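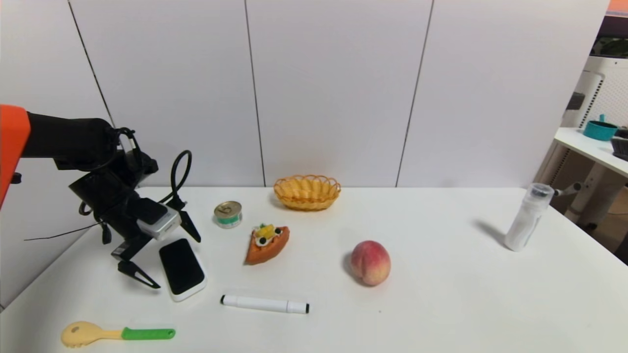
Todside Women's Health Clinic
Exam Room Safety Inspection, Form 6

Inspector: Pallavi Pandey
Clinic contact: Prasetyo Yusof

Exam table brake and step: Pass.
Comment: Step tread worn on the left side. Still within limits.

Sharps container, wall mounted: Fail.
Comment: Filled past the line in Room 2. Replaced during the visit.

Hand sanitizer and soap dispensers: Pass.

Autoclave log (Trunance bench unit): Pass with comment.
Comment: Cycle counter reads almost 4000. Door gasket service is set for every 2000 cycles, and the second service is not yet booked. Clinic to send the work order number.

Specimen refrigerator: Pass.
Comment: Temperature log complete. Two entries lack initials.

Emergency call cord, patient restroom: Fail.
Comment: Cord tied up above reach height. Untie and retest at the nurses' station. 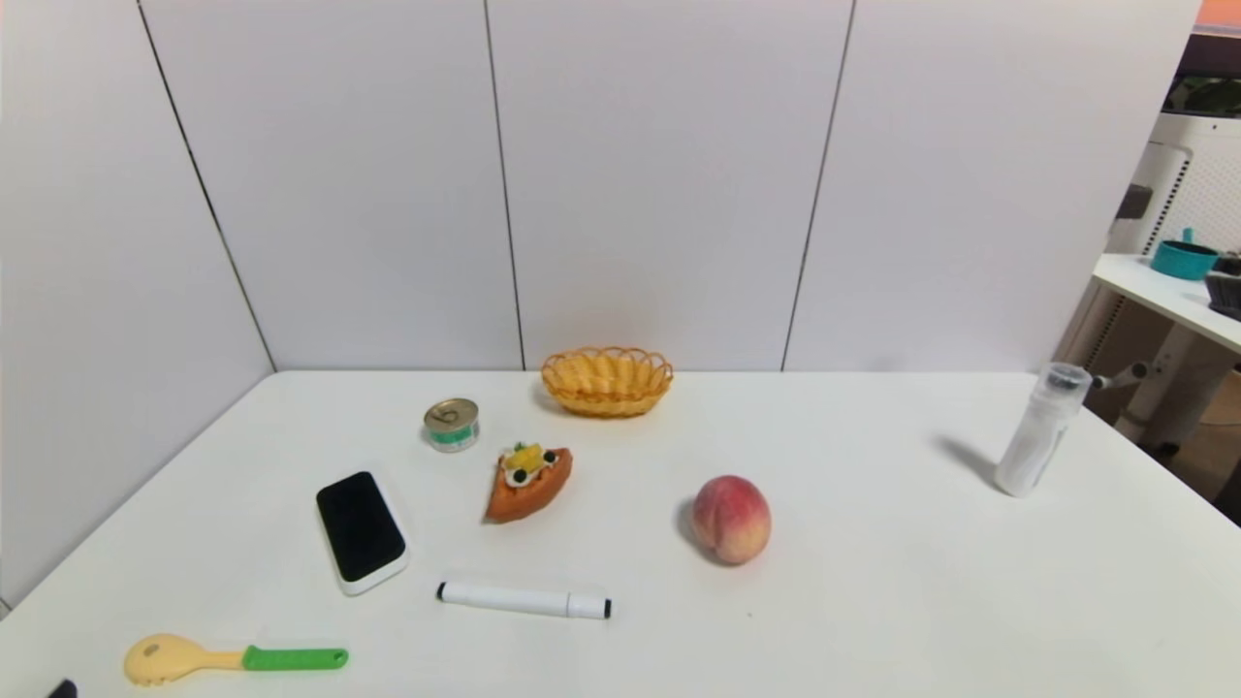 Todside, 2025-03-18

Follow-up items

Call cord retested, alarm heard at the station. Closed.
Autoclave gasket: open. P. Yusof to book with Astislow.
Refrigerator log: staff reminded to initial each reading. Closed.
Step tread: recheck at next inspection.

Signed: P. Pandey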